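Praklow tracker / perception / ticket 249
Title: Grasp width reads as zero when the cap is shiny
Opened by: Efe Igwe
Assigned: Yakubu Etim
Severity: annoying

Efe Igwe, 10 February 2019
Width estimator drops to zero mid-clip and stays there until the clip ends. The planner then believes the fingers are closed on nothing and politely suggests grasping again. Build is Trinard main, stock config. Matte objects are fine. Anything with a metallic cap is a coin toss.

Yakubu Etim
Can't reproduce on my bench, where I own nothing shiny. Send logs?

Efe Igwe
Attached. Look for "finger_track: lost (L)" and then a long silence.

Yakubu Etim
OK, I see it. The left finger mask goes first. Tracker confidence falls under the threshold of 80, we hold the last value for 200 ms, and then we write zero. Why zero? The comment in the source says "TODO: not zero". No author listed, and I have chosen not to run blame.

Nneka Tamuno
It was me. Carry on.

Yakubu Etim
Tried raising the hold time. Now it's wrong for longer. Reverted.

Tried masking out saturated pixels before the color step. Better on Efe's clips, worse on Babatunde's, so we have moved the bug to a different desk.

Babatunde Nnaji
Thanks for that.

Efe Igwe
Could we stop using color alone? The ridges on the fingers are a perfectly good texture and they don't change when the lights do. My usual test object is the coffee bottle with the gold cap and the blue label, and the purple on either side of it should be hard to confuse with anything. 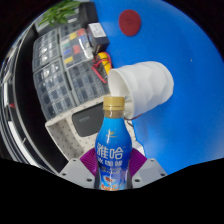 Yakubu Etim
Ridge matching is on branch lamptey-ridges. Color proposes, ridges confirm, and if they disagree we publish NaN and let the planner cope. The planner does not cope. Opened a separate ticket for that and gave it to Nneka.

Nneka Tamuno
Seen. Accepted, with feelings.

Efe Igwe
Reran my set on the branch. 2 clips still lose the left finger, none of them write zero. Fine to merge from my side. Please delete the TODO.

Status: in review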